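Narkton Workshop - Build Log and Tickets

Ticket: Gripper lets go of knit fabric partway through the lift
Project: Laundry arm, bench 2
Opened by: Arash Fallahi
Status: Open, workaround in use
Parts involved: Noltach two-finger gripper, Privow controller board, wrist camera

What's going wrong

The arm picks up thin cotton just fine. T-shirts, dish towels, pillowcases, all good. Give it anything knitted and thick and it closes on the cloth, starts up, and then the cloth slides out before the arm gets to the top of its move. The controller doesn't notice. It carries on to the drop point and opens the fingers over the bin as if it had something in them, which is pretty funny the first few times.

I'm running the stock grip routine with force at 100 and the finger gap check turned off. Same result with the slow lift profile. Firmware is whatever came on the Privow board when we bought it.

Already tried:
- Cleaned the finger faces with alcohol
- Swapped the USB cable and the power supply
- Re-homed the gripper before every run
- Put a strip of rubber tape on the left finger (helped a little, then the tape peeled)

Anybody who has worked with soft stuff, please jump in. I love this project and I want it folding sweaters by October!

Reply from Setareh

Great ticket, thanks for listing what you tried. I'd leave the power side alone for now. If the supply were sagging you'd see the wrist joint twitch when the fingers close, and your log is clean there.

My guess is that you're grabbing too much cloth. A thick knit squashes down a lot. The fingers close until they feel push-back, the board calls that a good grip, and then the knit keeps settling for another second or so. By the time you lift, there's hardly any squeeze left. Try three things, one at a time please, so we know which one did it:

1. Turn the finger gap check back on.
2. Add a pause of 200 ms after the close, then send the close command a second time.
3. Aim for a corner or a bunched end of the cloth and stay away from the wide flat part.

Also save the wrist camera view once the grip is made. The joint log can't tell us how the cloth is sitting in the fingers.
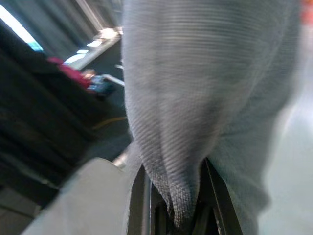
Posted by Setareh Golestani | 13th June | Bench 2 log, entry 8

Look at that tip! Arash and I spent the evening on this one and I'm so happy with how it's going. The gray ribbed knit is held by a narrow twisted end, right down between the fingers, with the wide part up above the gripper. That's the kind of hold I was hoping for when I wrote item 3. With a small bunch like this there's much less slack for the fingers to squash through, and they get to bite on something dense.

Now the results, in the order we ran them.

Gap check on, nothing else changed: still dropped the cloth, but now the controller knew about it. It stopped and threw a "grip lost" message, and that alone is worth keeping. No more solemn deliveries of nothing.

Pause and second close: better. You can hear the motor take up a bit more on the second command. Wide grabs still slid out, only later in the lift. We tried a longer pause as well and couldn't tell any difference, so I put it back to 200.

Grabbing the bunched end: this was the big one. Arash pinched the cloth into a point by hand and fed it to the gripper, and almost every lift held to the top. The ones we lost were all cases where the point went in crooked and only caught one edge of the finger pad.

We also dropped the lift speed for the first part of the move. I wouldn't call it a fix, but the cloth swings less and the drop detection gives fewer false alarms.

Things that did nothing: force above 100 (the board just clips it), and Arash's theory about static. Sorry, Arash.

Reply from Arash

Static was a perfectly good theory!

I can confirm all of this on a fresh boot with the settings saved. One warning for anybody copying us: the second close command has to go out as its own line in the Byun script. If you put both on one line the parser keeps the first and throws the other away without a peep. That cost me most of an hour.

Still to do

- Get the arm to make its own bunch. Plan is to press down on the flat cloth, close slowly and twist the wrist before lifting. Setareh has a rough version of the twist move already.
- Glue proper rubber pads on both fingers, tape is no good.
- Repeat the lifts with a heavier knit. If you've got an old one you don't mind getting stretched, leave it in the tub under bench 2.

I'm keeping the ticket open until the twist move works without a hand in there. Settings are in the shared folder under "knit_grip", please copy the file before you change anything in it.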